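The open day at Vurnum began at 7 in the evening, in a furnished room on the second floor. Stamatia Athanasiadis read the procedure aloud. The table was to be cleared one item at a time, packaging first, medicines last.

"Grip force?" asked Periklis Sarantis, who had come from Alliner to find fault.

"Low. A carton deforms early."

He wrote that down and moved closer to the tablecloth.

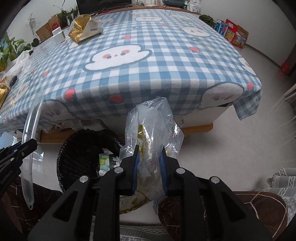
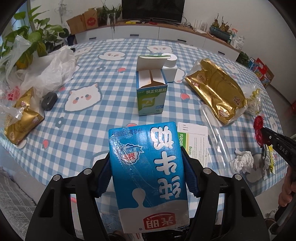

Table clearing, hand-held grippers: plastic bag (first picture), milk carton (second).

Sarantis asked how many grasps were on record. She said 2817 - he had expected around 200. He crossed out a line in his notebook, then asked whether he might try the next item himself. She showed him where to put his hand.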